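Letholm 6 Prepaid Calling Adapter

Item status: current
Replaces: Letholm 4 (no longer supplied)
Data sheet revised 3/4/20

The Letholm 6 connects an ordinary analog telephone to a prepaid calling account. It sits between the wall jack and the telephone and dials the access number and PIN on the caller's behalf. The user lifts the handset and dials the destination number only. It is intended for guest houses, hostels, shared offices and other premises where several people use one line and each pays for their own calls.

Operation
When the handset is lifted, the adapter waits for dial tone and then collects digits. Local numbers are passed straight to the line. Numbers that begin with the long-distance or international prefix are held until dialing is complete, then sent through the prepaid access number. Emergency numbers are never held. If the access number is busy, the adapter retries once and then returns a busy tone to the caller.

The remaining balance is announced by the calling service, where the service supports it. The adapter does not store a balance.

Specifications
Line interface: two-wire analog, loop start
Dialing: tone only (pulse telephones are not supported)
Stored accounts: 40
Call log: 1000 entries, oldest overwritten first
Maximum line length to telephone: 3000 ft
Power: external supply, included
Memory retention without power: account data and log are kept; the clock must be reset

Setup
Plug the telephone into the PHONE jack and the wall cord into the LINE jack. Reversing the two does no damage, but the unit will not go off hook. Enter programming mode with the supplied code, then enter the access number, the PIN length and the first account. Change the programming code before the unit is put into service. The full code table is in the Potisum installation manual.
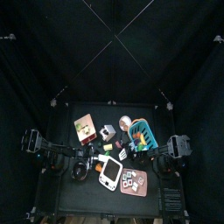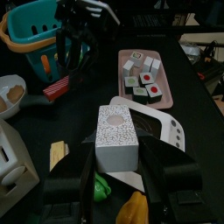
Accessories
Wall bracket, Cluren pattern, two screws
Replacement line cord, straight
Spare power supply

Units with firmware from before October do not recognize PINs longer than 12 digits. These can be updated by the dealer. Return the adapter without its power supply and include a note of the PIN length in use.

Technical contact: Rok Vasić
Orders and returns: Güven Sezer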